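시월로 접어들면서 목표가 2,000회로 늘었다. 내가 채운 건 그때까지 793회. 그래도 난 이 일이 꽤 좋았다(진짜다!). 물건 하나 집어서 옮기고, 저장 누르고, 다시 하나. 머리는 딴 데 가 있어도 손은 알아서 움직이고, 그러다 보면 벌써 점심이고.

담요나 수건 같은 건 다들 싫어했는데 나는 일부러 먼저 골랐다. 공은 누가 집어도 비슷비슷하지만 천은 집는 사람 버릇이 그대로 나오니까! 나는 꼭 주름이 솟은 데를 노린다. 엄마가 빨래 걷을 때 그랬다. 그 버릇까지 칸우라 팀 모델이 배울 거라 생각하면 괜히 간지러웠다.

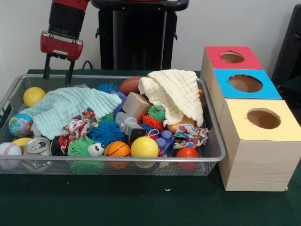

후이옌 쳉은 내 기록을 죽 넘겨 보더니 너무 깔끔해서 탈이라고 했다. 망설인 것도 좀 남겨요, 놓쳤다가 다시 집은 것도 지우지 말고요. 모델도 실수하고 나서 어떻게 할지는 알아야 하잖아요.

뜨끔했다. 사실 놓친 건 전부 지우고 있었거든. 16번이나 헛집은 날도 있었는데, 그날 기록만 보면 나는 무슨 달인이다.

그날 오후부터는 그냥 뒀다. 레몬을 떨어뜨리고, 혼자 아이고 하고, 다시 집고. 저장. 이상하게 속도도 더 붙었다. 저녁 여섯 시쯤 웨이킷이 불 끄러 왔다가 아직도 하냐고 묻길래 하나만 더 하겠다고 했다. 그러고 61개를 더 했다.

집에 와서 빨래를 걷는데, 수건을 잡다가 놓쳤다. 잠깐 서 있다가 다시 집었다. 저장 버튼이 어디 있더라, 하고 손이 허공을 더듬었다.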